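Entretien d'une paire de pinces : la méthode de l'atelier Karo

Chez Karo, la cellule Drutik sert au ramassage de petits déchets. Son responsable de maintenance, qui suit les 2 pinces depuis leur mise en service, commence par les patins. « C'est la pièce d'usure. On les contrôle toutes les 500 prises, à l'ongle puis au calibre. Un patin lustré glisse sur le papier bien avant d'avoir l'air abîmé. »

Les axes de pivot viennent ensuite. Le jeu se mesure doigts ouverts, sans charge. « Si un doigt bouge latéralement, on resserre – et on refait le zéro. Resserrer sans refaire le zéro, c'est la panne la plus fréquente chez nous. »

Le réglage se termine au-dessus de la corbeille, pince ouverte au niveau du bord. Mouchoirs froissés et sachets imprimés servent de charge d'essai. « Le sachet est plus difficile que le papier. Il se plie, il renvoie la lumière, et il se coince sous le reste. »
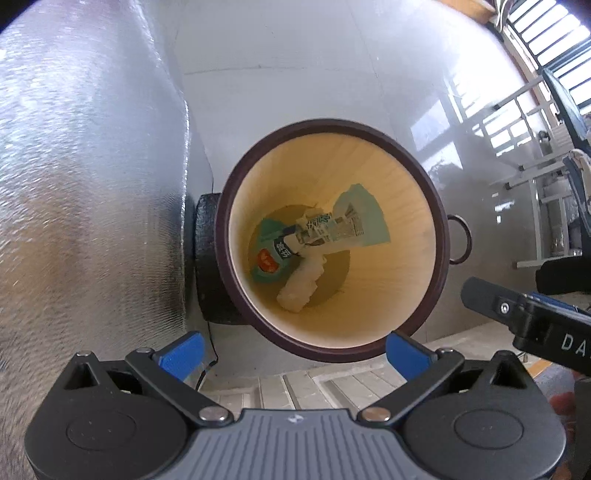
Fixations et câbles

La visserie est reprise au tournevis dynamométrique Grindeck, réglé à 42 cN·m. Le contrôle complet prend environ 60 minutes, câbles compris. « On cherche les points de frottement, surtout près des roues. Une gaine marquée est remplacée le jour même. »

Les pièces viennent de chez Ruddock. Un jeu de patins d'avance reste à l'atelier ; les axes, eux, sont commandés à la demande. La prochaine révision est prévue en juin.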